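From: Kai Petersen
To: Statlow Mammal Watchers list
Date: 2021-05-01
Subject: Re: small cats on screen, and the summer film evening

Tiago Louro wrote:

> I enjoyed the otter programme, but when will somebody give us a full
> hour on the small cats? I'd swap any number of lion prides for one
> decent sequence of a fishing cat at work. Do they really dive in, or is
> that something the books repeat? And Kai, are we still having a film
> evening in July? Salvador says he'd bring his projector.

Tiago, yes, they really do! Fishing cats will sit on a bank and scoop at the shallows with a paw, but they'll also go in head first after a fish, and they swim very well. The toes are partly webbed, though less than people imagine (a moggy's foot has a bit of webbing too, have a look next time yours is asleep). What I love is the coat: a dense layer close to the skin that keeps the water off, with longer hairs over the top giving the pattern. Stocky animal, short tail, low to the ground. Completely wonderful.

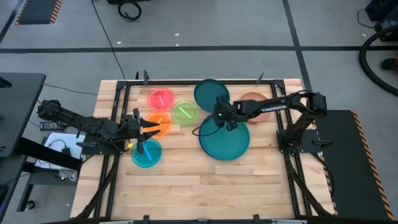
The flat-headed cat is the one I'd really put my money on for a surprise hit. It lives in Borneo, Sumatra and the Malay Peninsula, near fresh water, and it's smaller than most house cats, with eyes set close together and teeth that point backwards to hold on to slippery things. Seo-ah Ki lent me a book with a skull drawn at life size and I couldn't get over how little it was. You could set it down on any one of those coloured round dishes on the wooden tabletop and think it was a stoat at first glance. Hardly anyone has filmed one in the wild for more than a few moments, and I'd watch those few moments all day.

I'd add the rusty-spotted cat from India and Sri Lanka, which can weigh little more than a kilo (1000 grams of pure bad temper, as Bernardo Tavares puts it), and the black-footed cat, which walks miles in a night and catches far more than its size would suggest.
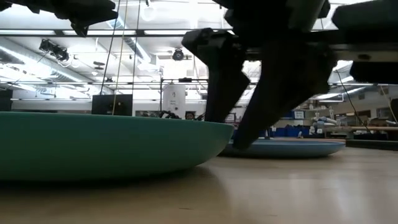 Film evening

Yes, still on for July, at the Bilholm reading room, and Salvador's projector would be very welcome. I have 2 films so far: the old Chraibi one on sand cats, which has lovely tracks-in-the-dune footage and a terrible soundtrack, and a shorter piece on Pallas's cats. Doors at 6. If anyone has a decent recording of the margay climbing down a tree head first, please shout, as mine has gone fuzzy.

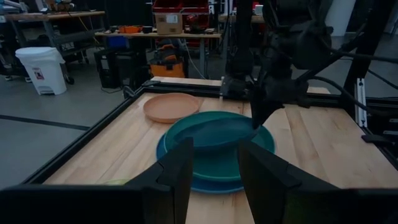 Bernardo has offered to say a few words on ankle joints before the margay bit, if we find one. Clouded leopards can do the same trick, so he may wander off into those, and I for one won't be stopping him.

Kai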